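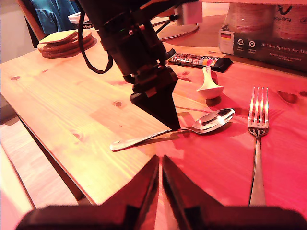 Dilldale, 02/06/2024

Sorting out the odd cutlery this weekend. Everything that doesn't belong to the main set goes on the table, and it stays there until I've decided. Thread.

The main set is from Kindon and I've had it since my first flat. Over the years it has picked up strays from works dos, picnics and at least one hospital stay. The drawer stopped closing in February.

First rule: if it has a match, it goes back in the drawer. If it hasn't, it has to earn its place. A plain metal spoon with a long flat handle is fine by me, match or no match. It does porridge, it does tins, it goes in the dishwasher.

Forks I'm stricter about. I hold each one by the end and see if it feels heavy in the neck or heavy in the hand. Heavy in the hand is what I want. The dinner fork on the table passed.

The white ceramic soup spoon is the one I keep going back and forth on. It holds far more than a metal one and it doesn't burn your lip. It also won't lie flat in any cutlery tray I've ever owned, so it lives on top of everything else and gets knocked.

I did look at buying a proper tray with a deep section. Kang do one. The deep section is at the back, where you can't see into it, and the whole thing is too wide for my drawer by the width of a pencil. Not buying that.

Current plan for the soup spoon: a mug on the shelf, handle up, next to the tea. If it's in the way by next weekend I'll think again.

Tea towels are done, by the way. I did those on Friday night. Anything with a hole went in the rag bag and the rest got folded in three, which fits the shelf better than in half.

The KIND bar is lunch if this goes on much longer. It has been moved from one end of the table to the other and I still haven't opened it. I bought it for a train journey and then had a sandwich.

Knives next. I only care about two things with table knives – will it cut a tomato, and does the handle rattle. A rattling handle means water has got in and it's on its way out. Those go to the metal skip at the tip, wrapped in newspaper.

Someone asked what I do with the good strays. They go in a jar for parties. People use them, and if one goes home in a cake tin by mistake I don't lose any sleep.

The table isn't only cutlery, I should say. The cork globe has ended up on it too, along with a cardboard box and a pine board I've been using as a lid. The shelf they normally share needed wiping down and I never put them back.

The globe came from a shop in Zollau. It sits on a wire stand and takes map pins, the kind with red heads. I like it more than a wall map. You can turn it to the bit you're talking about and nobody has to lean over the sofa.

Only trouble with cork is dust. It gets into the surface and a damp cloth makes it worse. I use a dry paintbrush, a soft one, and go along the grid lines.
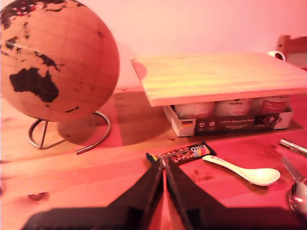 One reply says to take the pins out before brushing or you'll drag them sideways and leave slots instead of holes. Same person recommends a lint roller, very lightly, for the parts with no printing on.

Good point about the pins. I'd been brushing up to them and stopping, so there's a ring of dust round each cluster. I'll pull them next time and make a note of where they go first.

Not sure about the lint roller. I can see it lifting the ink off the coasts. Might try it somewhere out in the Pacific.

Back to the board. It's pine and it sits on top of the box well enough, but it's wider than the box, so anything heavy put near the end could tip it. Small things in the middle only. I'll want a proper shelf eventually.

The white containers are staying in the box for now. I know what's in them, and if I take them out I'll have to find somewhere else for them, and that's another weekend.

Where I've got to: drawer closes. Rag bag is full. Party jar has a few more in it than it had this morning. Soup spoon is still on the table.

Next is the cupboard under the sink, and I'm not starting that today. Eating the bar now.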